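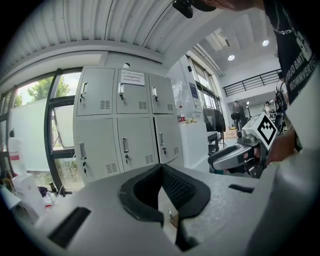 Issue 31, page 20

Neltby sells a hand-held gripper kit to companies that want to record how people do a job by hand and use the recordings to train robot arms. The kit comes as a pair, one gripper for each hand, and each carries its own camera. We met the product lead at the Elwood workshop in April and asked what a buyer gets for the money.

"You get two grippers, the mounts, a charger and the software," she said. "No robot. People still call and ask where the arm is."

The current model replaces one called Rustad, which she describes as heavier at the front. Testers could work with it for 20 minutes before they wanted a break. With the new one, she said, most go 70 minutes. The housing is gray and has a padded black cradle set into it.

The square black-and-white marker on top of the gripper is there for tracking. "It has to stay clean and it has to stay flat," she said. "If somebody puts tape over a corner, we lose it. I'd like to print that on the box."

The first large customer was Drilside, a repair shop that wanted recordings of parts being sorted and packed. Its staff made 4,000 of them over one winter. She said a good share of the early ones had to be thrown out.

"They moved too fast. You give someone a new tool and they want to show you they can use it. We changed the training after that - the first morning is slow work only, picking up one part and putting it down again."

We asked about complaints. The trigger is stiff for small hands, she said, and a softer spring is being tested. The charger is slow. Gloves are a problem too, and she doesn't have an answer for that yet.

The pair can be rented by the month or bought outright. Rental includes a half day of training on site. Spare jaws are sold separately, and she advises ordering one set with the kit - "the tips wear before anything else does."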